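Cuaderno de taller, percepción y control, prendas de punto
10 de junio de 2024

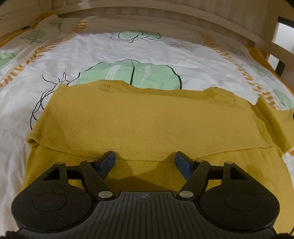
Hoy he trabajado solo en el detector de borde de prenda y en el planificador de agarre, rama de Skistier. El problema sigue siendo el mismo que anotó Krum Petek la semana pasada: el segmentador separa bien la prenda del fondo, pero dentro de la prenda no sabe decir qué capa está arriba. Para doblar necesitamos el borde de la capa superior, y la red nos da el contorno de todo el conjunto. La prenda de punto mostaza sobre la sábana estampada es un buen caso. La capa de arriba es lisa y más clara, su borde inferior baja un poco en el centro y pasa justo entre las puntas de los dedos; la capa de abajo es de canalé fino y del mismo color. Con la máscara sola, el planificador ve una mancha amarilla y propone agarrar en cualquier sitio. Además la sombra sobre la capa de abajo termina en punta, delante del cuerpo de la pinza, y el filtro de gradiente la toma como un pliegue.

Lo que he cambiado:

En el preprocesado he añadido un canal de textura (varianza local, ventana de 27 píxeles). La idea es que el canalé tiene respuesta periódica y la parte lisa no. Con ventana de 49 el borde queda demasiado ancho y no sirve para colocar los dedos.

He puesto una máscara fija para el cuerpo de la pinza y otra, que depende de la apertura, para los brazos y las almohadillas. Antes estaba todo en una sola máscara y con la pinza abierta se perdía justo la zona que nos interesa. Falta comprobar la máscara móvil con la pinza casi cerrada.

La sombra no la he resuelto. He probado a pasar a un espacio de color sin luminancia y mejora, pero entonces se pierde parte del borde bueno, porque entre las dos capas el tono casi no cambia. Lo dejo detrás de una opción de configuración, desactivada.

Resultados de la tarde, con las grabaciones del conjunto Dhanial: de 40 secuencias, en 27 el borde elegido es el de la capa superior. En las otras se va al cuello o a los calados. Los agujeros pequeños en filas dan mucha respuesta en el canal nuevo y el planificador cree que hay allí un límite de capa. Habrá que pedir una longitud mínima de borde continuo antes de aceptar un candidato. También la esquina enrollada de un extremo del pliegue me da falsos positivos, pero menos.

Tiempo de cálculo: hasta 49 ms por imagen en el ordenador de Balberg. Para el bucle de control lento es suficiente. Para corregir durante la aproximación, no; allí seguimos con el seguimiento simple de puntos.

Nota para Orathai Srithong: la marca de cruz dentro de un círculo en la placa central de la pinza la uso ahora como control rápido de la máscara fija. Si la marca se desplaza más de 10 píxeles respecto a la plantilla, el programa se para y avisa. Si cambias la posición de la cámara, hay que regenerar la plantilla con el script de siempre, no editar el fichero a mano (lo hice yo el viernes y perdí la mañana).

Duda abierta: el fondo. Las líneas negras del dibujo de la sábana llegan hasta el lado de la prenda y en varias secuencias la máscara se extiende un poco por ellas. Krum prefiere reentrenar con más fondos estampados. Yo prefiero primero cortar por color, es barato, y reentrenar en agosto cuando tengamos los datos de Domasden.

Pendiente para mañana:
- longitud mínima de borde, empezar con un valor fijo
- repetir las secuencias malas y guardar los mapas de textura
- máscara móvil con pinza casi cerrada
- preguntar a Krum por qué el registro escribe la apertura en milímetros y el planificador la lee en metros, he puesto una conversión provisional en el lector

La rama está subida, sin fusionar. Las pruebas automáticas pasan, menos la de calibración, que ya fallaba antes.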